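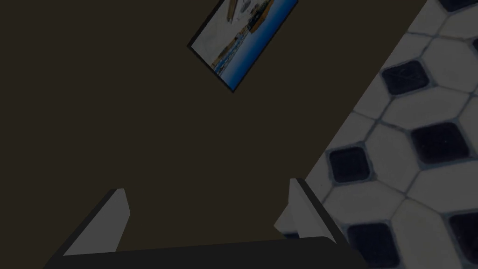 A reader wrote to me in September and asked if I am not sad to live in a smaller apartment at my age, when most people go the other direction. She said she is thinking about the same step, that her lease ends in spring, and that all the articles she finds are written either by people who sell boxes or by people who threw away everything and now own one spoon. She wanted to know how it is for a normal person with normal things.

I answered her with a short message and then I kept thinking about it, so this is the long answer.

For nine years I lived in Umedstead, in an apartment of 960 square feet, on the second floor of a house with a bakery on the corner. Now I live in Gimorness, in 724 square feet. On paper the difference does not look so big. In life it is one whole room, plus the piece of hallway where I used to put things that had no place. I think I miss the piece of hallway more than the room.

The rent was one reason, I will not pretend otherwise. I pay 895 dollars now, with water included and heating not included. But I also wanted to be near the sea again, and my work can be done from anywhere that has a table. When I saw the listing I went to look at it the same week. It had a good kitchen window and a bad bathroom door, and I signed.

First, the measuring. Please measure your furniture before you do anything else, also the furniture you are sure about. I was sure about my bookcase. I have lived next to this bookcase for nine years and I would have sworn to its size in front of a judge. It did not fit under the slope of the bedroom ceiling, and it did not fit through the kitchen door standing, and it can not be laid down because the stairs turn. It stood one night in the entrance of the building with a note on it in my best handwriting. In the morning a neighbor from downstairs knocked and asked if the note meant what it said. So now the bookcase lives below me, and I believe it holds jars.

The second thing is paper. In my country we are raised to keep every paper, because one day an office will ask for it. I had tax papers, guarantees for machines I do not own anymore, letters from a phone company that does not exist. I tried an app named Losteteo, where you photograph each paper and give it a label. It is a nice app, but I spent so long thinking about the right label for each thing that after two evenings I had done one thin folder. In the end I did it the old way, with three piles on the floor and the radio on. Keep, shred, ask somebody. The pile "ask somebody" was the highest. I asked at the town office, where a patient man told me most of it could go, and he said it in a tone like he says this often.

Then the kitchen. Here I must confess I was not brave. I took all the kitchen with me, also the big pot which I use one time in the year. In my new kitchen the big pot stands on top of the cupboard, and when a truck passes, the lid makes a small sound. I was going to give it away in October and then my sister's family came and we were seven at the table, and what would I have cooked in? Since then the pot is safe. I think the advice "if you did not use it for a year, let it go" was written by somebody who never has guests.

With clothes I was more strict. I own less than half of what I had, and so far I have missed only a green raincoat. I remember it each time it rains from the side, and in Gimorness it rains from the side very much.

About the moving company. I used a firm called Kariuki, which my old landlord recommended. I liked them. They came at seven in the morning, when I still had toast in my hand, and they did not make jokes about the number of my plants. The price was what they had said on the phone, plus 100 dollars because of the turning stairs. I was a little bit angry about this for a day, and then I carried one single armchair up these stairs myself, and I stopped being angry. If you ask for a price, tell them everything about the stairs. Say how many floors and if there is a turn, and if a truck can stop in front. I only told them "second floor", because I thought a second floor is a second floor.

Now the part that I think the reader really wanted to hear, if I am sad.

The first three weeks, yes. I did not expect it. I woke up at night and walked toward a door which was in the other apartment. I put my hand on the wall to find the light switch, always too high. I also felt a kind of shame when friends called and wanted to see the place on the screen. I turned the phone quickly past the bedroom, and I said "it's cozy" so many times that the word became strange in my mouth. In my own language we have no such friendly word for small. We just say small.

After this it changed, and I can not say on which day. Probably it was when I stopped treating the apartment like the old one with a piece missing. In Umedstead I had a desk in the extra room, and in the beginning I pushed the same desk into the bedroom, into the living room, back to the bedroom. It was in the way everywhere. Then I sold it and started to work at the kitchen table, by the good window. At noon I put the computer in a drawer and eat my soup there. In the evening the table is only a table. I had read that one must have a separate place for work, or the head never rests, and maybe it is so for other people. For me the drawer is enough.

Cleaning takes less time, this everybody says, and it is true. Heating I can not judge yet. The apartment is small, but the windows on the sea side are old, and the wind finds its way — I have a rolled towel there at night. I will write again about it when I have seen a full winter of bills.

A thing I did not think about before is noise. In a bigger place you can walk away from your own washing machine. Here I hear it from every chair. I wash on the mornings when I go to the market, and I come home to wet laundry and silence. The neighbors I hear less than before, only the television of somebody on the left side, always the same quiz show with the same music. I started to know the answers.

And there is the question of walls. I had many pictures and they hung everywhere in Umedstead, also behind doors. I gave most of them away before the move and packed the rest, and for a long time I did not hang anything, because I was afraid to make a hole in the wrong place. My landlord here allows nails but wants the holes closed when I go. My advice, for what it costs, is to live there a month first. You learn where the sun comes and where you look when you are tired. I had planned to put my favorite one over the sofa, but when I sit on the sofa I am the only person in the room who can not see it. So it hangs opposite.

To the reader: I can not tell you if you should do it. I would ask myself which room you sit in on a normal evening, and how many hours the others are dark. I counted this for one week before I decided, with a pencil line on the calendar for each evening I used the extra room for something besides walking in to fetch the ironing board. There was one line. Then again, a friend of mine did the same counting and decided to stay, because for her this one evening is the evening she plays cello, and the neighbors would not forgive her in any other room.

If you go, keep your big pot.

I still have two boxes not opened. On one I wrote "various", which was not helpful of me. I shook it and it sounds like cables. Next weekend it will probably rain from the side again and then I will open it, or I will go to the bakery here, which is not as good as the one in Umedstead but has a better poppy seed roll.

100 shares
Leave a comment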